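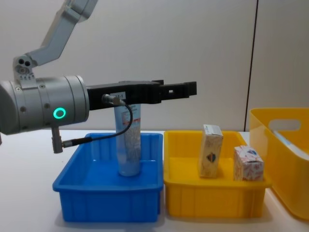 Green ring light on the wrist housing, gripper to the right.

Home | Forums | Audiobooks | Memoir & Biography | New Posts | Search

Thread: Bredbridge "expanded" audio edition of the Skindolthorpe memoir — worth buying again?

larkspur_lou
Has anybody paid for the new audio edition of Chantal Petrenko's Skindolthorpe? I bought the first one when it came out and liked it fine. Now Bredbridge says there are 7 extra chapters "never before heard," read by the author, and they want full price from people who already own the old version. No upgrade, no discount code. I wrote to ask and got a form letter back. Before I spend another credit I want to know if these are real chapters or the kind of thing that fell out of the first draft for a reason.

Vik
Bought it in January. They're real in the sense that she reads words and time passes. Two are stage stories she already told in the tour interviews, nearly line for line. One is a list of people she is grateful to. The one about her father's boat is very good and I would have been glad to have it in the original.

margin_notes
Vik, that's harsh. I counted the boat chapter and the one about understudying with a fever as the two best things in the whole book. And the thank-you chapter has the story of the landlady in it, which you skipped over.

Vik
I didn't skip it. It's a decent story sitting at the end of a long list of names. If you have to wade to get there I don't call it a chapter.

oldreelhand
What bugs me is "never before heard." I have the printed book on my shelf. The understudy piece is in there as an afterword. So it was never heard, sure, but plenty of us have read it. Bredbridge pulled the same move with the Carter Chan book.

larkspur_lou
Wait, what happened with the Carter Chan one? I have that on my wish list.

oldreelhand
They sold it as "complete and restored." The old edition was never cut. The restored part was an interview at the end with some studio host, and you could hear the interviewer turning pages. Check the run time against the old edition before you buy anything from them with a sticker on it.

Rolo
I'm going to stick up for it a little. The old Petrenko recording had that awful hiss through the childhood section and she sounded like she was reading with a cold. The new one was recorded over from scratch. I listened to both openings back to back and it's a different performance, slower and a lot funnier. If you only own the print book, get this one and don't think twice.

margin_notes
Was it recorded over from scratch? The page says "remastered."

Rolo
She does the aunt's voice differently. You can't remaster an accent.

Vik
The aunt is different. The school chapters are the same tape. There's a stumble on the word "gymnasium" in the old one and it's still there in the new one, same breath after it. So I'd say partly new — and I'd like to know which parts I paid for.

Rolo
OK, I just went and played the gymnasium bit. You're right, it's the same. I still prefer the new opening.

dustjacket_dee
Can somebody explain the ratings? The store page shows 2,328 of them and the old edition had 2,193 when I last looked. That is a strange number for something that just came out. Looks to me like they carried every old rating over to the new listing. So most of those stars are for a recording that isn't the one on sale.

oldreelhand
They do carry them over. Sort by newest and read the ones that mention the extra chapters. There aren't many and they're mixed.

larkspur_lou
That settles the stars for me, thanks dee. I had been looking at that average and thinking I must be the grump.

margin_notes
You could borrow it. My library app has the new edition, with a wait list, but it moves.

larkspur_lou
Mine only has the old one. I put in a request. I'll hold on to my credit for now and maybe buy it if it goes on sale. Vik, is the boat chapter near the front or the back?

Vik
Right after the school section. You'll know it by the weather report.

Reader comments

tinroof: Came here from a search on the same question. The print book is 428 pages and I'd still start with that.

Posted 02/02/2025 by hallway_h: Asked for a refund after the thank-you chapter and got it in store credit. Make of that what you like.

pennywhist: I loved every minute, including the names. Some of us like her voice.

Contact the moderators | Copyright belongs to individual posters | Back to top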